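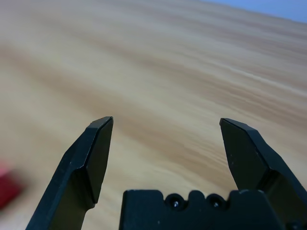
Jaws open over the bench, view from the wrist camera.

1/ Gripper thread. This is the arm Kevin Duggan and I are putting together in the shared workshop. We've called it Clakis. Black fingers, bevelled tips, two screws in the palm.

2/ Spent January on the open position. The servo takes a value from 0 to 226. At 226 the linkage binds, so the limit in software is now 87 below that.

3/ Closing is slower than opening on purpose. 44 steps per move, short pause after each. Faster than that and the tips bounce.

4/ Camera exposure is fixed. On auto it kept hunting whenever the fingers moved, and the wood grain confused the edge detection. Still does, a bit.
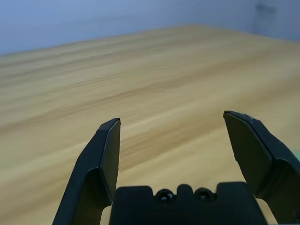

5/ Wear. Pale scuffs along the top edge of the right finger. I'm leaving them - the inner faces matter more for grip.

6/ Next is a cycle test. 3000 open-close moves with nothing between the fingers, then check both palm screws for creep. Úna Fitzgerald says use threadlock first. I'd like one run without it.

7/ Pejman Kiani asked for the finger files. They need a cleaner shoulder where the pad meets the lower section. Will post them once that's redrawn.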